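# Keeping the Shelves Full: How a Small Card and Paper Shop Reuses Its Packaging

Final project report, Small Business and Environment module
02/06/2022

## Why I chose this subject

When our tutor asked us to look at waste in a business we could visit on foot, most of my group went for cafés, and I can quite see why, as there is usually cake. I went for a stationery and craft shop called Pevon, at the bottom end of Brillberg, where I have bought my sketchbooks for years and where there is always a heap of flattened cardboard leaning by the back door. I wanted to know where all that cardboard came from and where it went, and whether a shop of that size could use less of it without making life miserable for the people behind the till.

I should say at the start that the owners were extremely kind to me. They let me sit in the stockroom for most of April with a notebook and a pair of bathroom scales, and they put up with a great many questions about parcel tape. Anything muddled in what follows is my own doing.

## How the shop gets its stock

Pevon sells paper, card, inks, brushes, wrapping, and a fair amount of what the owners call "bits", meaning ribbon, eyelets, wax seals and the like. Nearly everything arrives by van. The two main suppliers are Foria, who send paper and card in large flat boxes, and Buthelezi, a wholesaler of small craft goods who send a bewildering mixture of sizes, often with one box tucked inside another.

During the month I recorded 43 deliveries. I had expected the paper to be the chief culprit because it is so heavy, but the heavy boxes turned out to be rather well packed, with very little air in them. The craft goods were another matter. One box that came up to my knee held 14 packets of ribbon and a great deal of scrunched brown paper, and I'm afraid I took it rather personally.

## What I measured and how

I weighed the empty packaging from each delivery once it had been unpacked, and sorted it into card, paper filling, plastic film and "other". Bathroom scales aren't good with light things, so I let the film build up in a sack and weighed the sack at the end of the week. For very small amounts I borrowed the shop's postal scales, but only when there was no queue, and so a few of my figures for film are a day or two late.

I also asked the owners for their old order sheets. They had kept them for 2021, all in one ring binder, and from these I added up 2564 separate items ordered from the craft wholesaler alone. That number surprised all of us. Many were single items ordered on their own because a customer had asked for them, and each one had come with its own padded envelope or little carton.

## What happens to a box once it is in the shop

Before I started I had supposed that a box was either reused or it wasn't. The truth in the stockroom was much more of a muddle, and a good deal of it came down to how the box was opened.

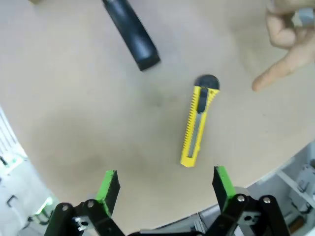
A box that is opened carefully along the tape can be sent out again as a customer parcel, and the shop does send out a fair number of parcels, mainly to schools and to people who have moved away and still want their favourite paper. A box that is opened in a hurry nearly always gets cut through the flaps, and after that it's only good for flattening. The usual tool is a utility knife like the yellow one in the photograph, with the black slider near the top of the handle, and I noticed that a good deal depended on how far that slider had been pushed. With only a little blade showing, the tape parted and the card was left alone. With a lot of blade showing, the knife went through tape, flap and, on one sad afternoon, the top sheets of a ream of cream laid paper.

I asked if we might try a small change for the second half of the month, and the owners agreed. Everybody opening boxes was asked to keep the blade short and to cut along the middle seam first, then the two ends. I wrote this on a card and stuck it above the unpacking bench, with a drawing of a box that was much admired by the Saturday staff, or so they told me.

## What I found

More boxes did survive in the second half of the month, and the shop bought no new cartons for its customer parcels in that time. I want to be careful about this. The second half also had more of the strong paper boxes in it, and those are easier to save in the first place. A longer trial would tell us more than mine can.

The paper filling was an easier success. It had been going straight into the recycling, and now it's kept in a tea chest under the bench and used again until it goes limp. The plastic film I could do nothing with at all. It comes round the reams to keep the damp out, it tears when it's taken off, and I didn't find anybody local who would take it.

## What I would suggest

My main suggestion is to save up the single-item orders and send them off together once a fortnight. The owners worry that customers won't wait, and they know their customers far better than I do, so I have suggested simply asking people at the till whether they're in a rush. I suspect a good many aren't.

I would also write to the craft wholesaler about box sizes. I have drafted a letter, which is in the appendix with my weighing tables, and the owners are going to send it with their next order.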